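Search this site
Enter keywords
Go

March
By Rocío Urrego

Visit report: Kunusska repair and kitting center, Detthorpe

The tour started at 14 minutes past the hour, once everyone had been issued shoe covers and a visitor badge. Kunusska runs the Detthorpe building as a returns and kitting operation for small equipment. Goods come in from customers, get checked, are cleaned or repaired where that makes sense, and leave again in sets. The company employs 98 people on the site across two shifts. Our group had 12 visitors, most of them from warehouses of similar size, and the questions were mainly about staffing.

The receiving hall is still fully manual. Cartons are opened by hand, the contents are matched against a return note, and each item gets a tag. The shift lead said there are no plans to change this. Returned goods arrive in every kind of packaging, often with parts taped together or missing, and the sorting decision takes a person a few seconds. A trial with a vision system from Wokura was stopped after one season. It read the tags well but needed a person to turn over every second item, so the labor was the same and the walking distance was longer.

The automated part begins in the second hall. There are robot arms at the kitting benches, each with a two-finger gripper and a small camera at the wrist. Their job is to pick up single items and containers from a white table and move them to the next station. Everything the arm handles has already passed through human hands at least once. The site calls this the clean side, although the tables we saw had the usual specks and smudges of a working surface.

The fingers carry red-orange pads with fine printed ridges. The pads are treated as consumables. A technician on each shift keeps a drawer of spares and logs every change on a paper sheet, which is copied into the maintenance system on Sunday. I asked why the log was on paper. The answer was that the maintenance terminal is in the other hall and the sheet is at the bench.

Most of the discussion at this stop was about lighting. The benches are lit evenly from above, and the operators asked for this before the engineers did. With the old lamps, dark boxes threw hard shadows, and the arm sometimes aimed for the shadow edge. The people working next to it had headaches by the end of the shift. The lamp change was paid for out of the robot budget, and the manual benches were left until last. This was mentioned twice by different people, so it evidently still matters.

Staffing was the subject of the meeting after the walk. No jobs were cut when the arms were installed, according to the site manager, but the work was divided differently. Before, a kitter picked, checked, packed and labeled a full set. Now the arm does the picking and the kitter checks and packs. Output per bench is higher and there is less reaching, and the number of shoulder complaints has gone down. Against that, the kitter's pace is set by the arm. Two of the operators at the meeting said they missed being able to work ahead before a break. The site has since added a buffer shelf that holds several finished picks, and one operator described it as the best change of the year.

The other new role is the bench minder. One minder looks after a row of arms, clears stoppages and shows the system how to handle items it has not met before. Training takes 166 hours, part of it at the supplier Đinh and the rest on the floor. All the current minders are former kitters. Pay is one grade higher, and the grade is kept if the person returns to kitting. I would have liked to hear more about how candidates are chosen, but the meeting ran over.

Stoppages are handled by a simple rule. The minder presses hold, opens the fingers, removes the item and restarts the cycle. If the same item stops the arm twice, it goes to a manual bench and stays there for the day. The minders wrote this rule themselves, and the engineers agreed to it after some argument over lost data.

Visitors who want the bench layout drawings can request them through the Detthorpe front office. The next tour will include the cleaning room, closed this time for floor work.

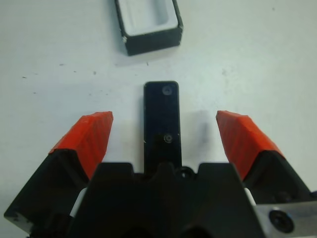

Gripper with open fingers and a black box on the table, wrist camera view.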